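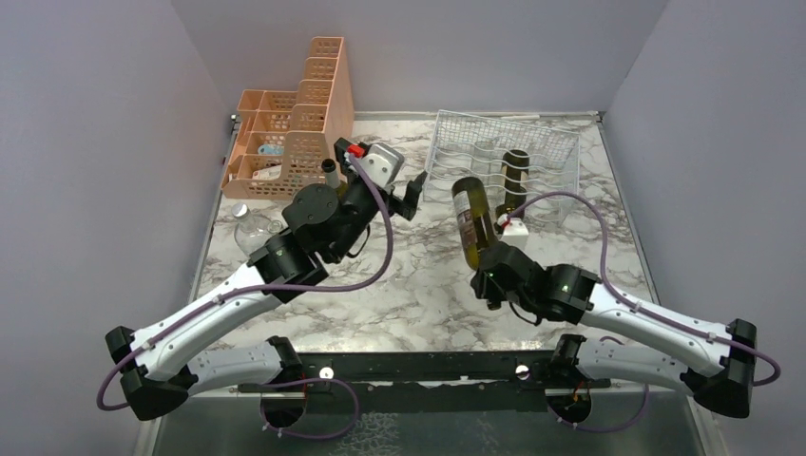

Bottle-racking station, two arms. The right arm has the wine bottle; the left has nothing yet.

How to teach two arms to rack wine bottles (and what our numbers looked like)

14 shares | 6 comments

I wanted a task with glass in it. Glass is see-through, slippery and expensive to be wrong about, and I had grown tired of results on foam cubes. What follows is the recipe we use on the Naltidora bench to train a policy that picks up a bottle, turns it neck down and puts it in a wire rack. It assumes you already have two arms that obey you most of the time.

Step 1. Pick annoying bottles
Use a mix: clear, green, dark, labeled. If every bottle in your set is the same dark green, the policy will learn "dark green" and you will find out in front of visitors. Keep one or two clear ones on the table even when they aren't the target. On a marble pattern they nearly vanish, and your depth data will have opinions.

Step 2. Fix the rack loosely
Our first version bolted the rack down. The policy did beautifully and learned one motion by heart. Now we turn the rack a little between episodes and move it by up to a hand's width. Leave something in it now and then, so the policy gets used to a slot being taken.

Step 3. Record the demonstrations
We recorded 2405 episodes by teleoperation and threw out 392. Most of the rejects were operator hesitation: the arm hovers while a human thinks, and the policy dutifully learns to hover. Cut those. Keep the clumsy ones that end well, as they teach recovery.

Cap each episode at 30 seconds. Anything longer is a person having a bad afternoon.

Step 4. Grip the neck, and look at the wrist view

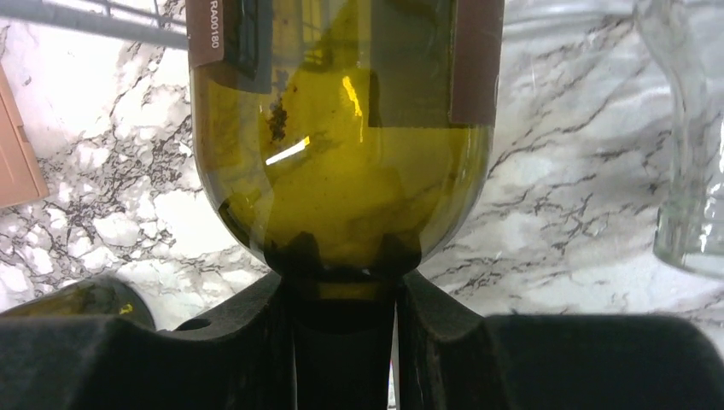 Page last changed: June, evening. Revision note: step 4 rewritten.

With the bottle upside down between the fingers, the wrist camera gets mostly bottle. Ours fills with olive-yellow glass and leaves the rack a bit of space off to the side. This is the view your policy has to work from at the moment it most needs to see something else.

We tried three fixes:

- Cropping out the bottle. Worse. The tilt of the bottle is useful.
- Raising the wrist camera. Better view, and it hit the rack.
- Feeding in the fixed overhead view along with the wrist view, and randomly blanking the wrist view in training. This one stayed.

Blank it in one batch out of five to start. More than that and the arm gets vague about where its fingers are.

Step 5. Train, then test on bottles it hasn't met
Hold out whole bottles, not just episodes. I can't say this loudly enough, having once not done it. Our test set was 571 trials on held-out bottles. With both views and blanking, the policy racked nearly all of the dark ones and a discouraging share of the clear ones. The Trosudton baseline, wrist view only, did worse on both and was especially fond of setting bottles down just in front of the rack.

Step 6. Give the second arm a job
An idle arm still shows up in the fixed view, so record it in different poses or the policy will treat one pose as a landmark. Ours was parked in the same spot for the first batch. We re-recorded the first batch.

Config files are in the Clilcombe folder, under "racking". Don't use the one called "final".

6 comments | Share this page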